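# Chapter 4: Cloth in the Household

Most homes hold more cloth than their owners would guess. Sheets, towels, curtains, rugs, dishcloths and clothing all wear out at different speeds, and each asks for a different kind of care. Chapter 2 dealt with fibers and how they are spun. This chapter follows the finished cloth after it leaves the store.

By the end of the chapter you should be able to read a care label, choose a towel or sheet for a given use, and plan a linen closet for a household of four.

## 4.1 Plain cloth and pile cloth

A bedsheet is a flat cloth. Two sets of yarn cross each other at right angles, and nothing stands up from the surface. A bath towel is usually a pile cloth. It has a third set of yarns, woven in loosely so that they form loops. Cloth with loops of this kind is called terry.

The loops do the work of drying. They give the towel more surface to touch the skin, and water moves along the yarn into the base of the cloth. Longer loops hold more water but take longer to dry on the rail, and they catch more easily on rings and zippers. A kitchen towel is often flat for this reason, or has loops on one side only.

Weight is the usual way to compare towels. Pick up a folded towel before you buy it, then press the pile with your thumb. Loops that stay flat have often been coated with a softener at the mill, and this coating washes out after the first few loads. 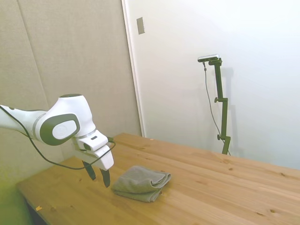
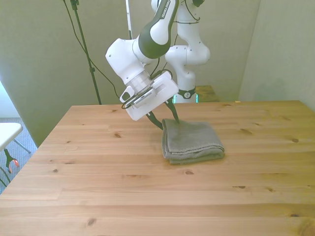
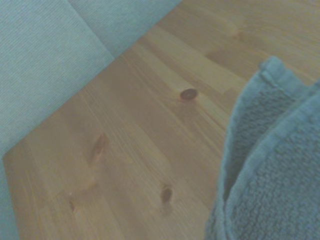 Folded towels on a pine table.

## 4.2 Washing and finish

New towels should be washed once before use. Wash dark colors apart from light ones for the first 2 loads, and leave out fabric softener, which coats the loops and makes them slower to take up water. Shake each towel before hanging it. Shaking lifts the pile and shortens drying time.

In the town of Flaltalville, the Skoson laundry kept records on its hotel linen for several years. Filipa Aguiar, who ran the sorting room, found that hems failed well before the body of the cloth did. Her staff began to mend hems as soon as a thread came loose, and fewer towels went to the rag bin. The records are used again in Section 4.5, where we work out the cost of a towel for each time it is used.

**Key terms:** pile, terry, warp, weft, hem, selvage

## 4.3 Folding and storage

Cloth should be stored clean, dry and away from direct light. A sharp crease that is pressed in the same place each time will weaken the yarns along that line, so linens kept for long periods should be refolded every 6 months. Towels in daily use do not need this care.

Fold towels to the depth of the shelf. Place freshly washed ones at the bottom of the stack and take from the top, so that the whole set wears evenly.

### Before you read on

Choose one towel at home and find its care label. Write down the fiber, the washing temperature and any warnings. Then look at the hems and note where the wear is heaviest. Keep your notes for the activity at the end of Section 4.4.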